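Review of the Tratau two-arm bench kit, for anyone putting in a bid before August. Written between meetings so excuse the state of it.

**Paid:** £2897 for the pair, second hand from Adeleke. Delivery 4 days.
**Would buy again:** yes, with a different budget sheet.

Arms first. Solid, quiet enough to talk over. Reach is the selling point for us, both grippers get to the middle of the bench and can work on the same small box. We asked for exactly that in the spec and two other quotes couldn't manage it.

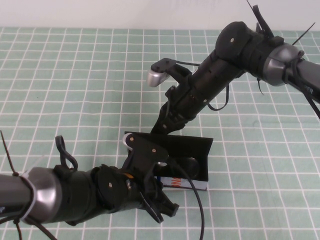
*Both arms in at the box, grid cloth down.*

Cabling is where it loses a star. Runs along the outside of the arms, cable ties at the collars, droops underneath. Fine on a bench. If you're planning a guarded cell, leave room for it and price some proper clips. Signe Eide wants sleeves, I've put them down for next year.

Grippers good on flat things. The padded tips are worth having, get spares on the same order becuase postage is daft. Soft bags and pouches we haven't tried.

What I got wrong was everything that isn't an arm. Bench, wall brackets, spare tips, lead extensions: over £700 and not one line of it in my bid. Had to go back to Guilan Mao cap in hand. Hilix quoted £786 for a year's support on top, we said no for now. Might regret it.

Mat was the cheap bit. Pale green, white grid, gets a bit wrinkled but a black-topped box shows up very well against it. Buy a patterned one, plain cloth makes it hard to judge where you've put anything. Also allow more bench than you think, the cable from the gripper needs its own patch of table and you don't want stock sitting in it.

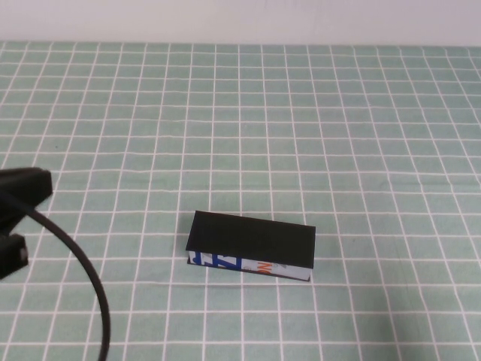

## Before you order

- Measure the bench with the arms at full strech, not parked
- Ask for the spares list in writing
- Get Yichen Long's spreadsheet off the shared drive, it has the extras in now
- Tovov will do a trial loan, we didn't ask in time

Four stars. Would be five with tidier cables.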